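Features > Collecting > Interviews

Eleven Consoles and a Very Patient Sister

When I called Hjørdis Forsberg she was in the middle of blowing dust out of a cartridge slot, and she asked if I could hang on a minute, and then she told me all about the cartridge anyway, so we were off. She has been collecting game consoles since college and owns 11 of them now, all hooked up and all played. The games are another matter. Her last tally was 1,327, and she keeps the list in a paper notebook.

"I tried a spreadsheet," she told me. "I really did, for a whole winter. But I like flipping back and seeing my own handwriting from when I was broke and every game was a big decision."

Her first machine was a secondhand one her sister bought for 30 dollars at a yard sale, with one controller and a racing game that froze on the last lap. They finished it eventually, taking turns, and she still gets a little choked up talking about that evening. (I did too, a bit. I had a sister and one controller myself.)

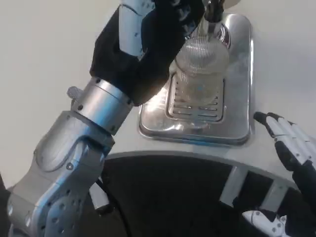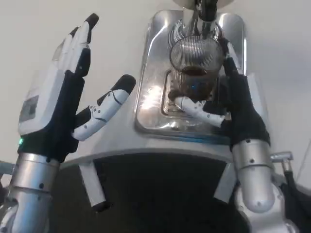

A clear ribbed glass in a gloved hand, first picture; a raised white hand with black fingertips, second.

I asked where she stands on the old argument over which company makes the better box, and she laughed for quite a while. "I was awful about it in high school! I lost a friend over it for most of a semester. Azadeh Vahidi. We're fine now, she comes over and beats me at everything."

These days she mostly worries about downloads. She bought a puzzle game called Gakora from an online store that later closed, and when that console's drive died she couldn't get it back. "I paid for it, I loved it, and it's gone. I'd happily buy it again on a disc, if somebody would just sell me the disc."

So she buys physical when she can, even when it costs more, and she trades her doubles with Hsiu-ying Huang, whom she met on a message board years ago and has seen in person twice. In December the two of them are planning to play through all of Kolley, a role-playing game with 164 side quests, over the phone, each on her own couch.

"We'll never finish," she said. "I've already bought the snacks, though."

Recent in Collecting
Pui-shan Mok on Repairing Handhelds
Is Troncoso Worth Playing Again?
Su-chen Tsang's Favorite Launch Games
Estix Controllers: Readers Write In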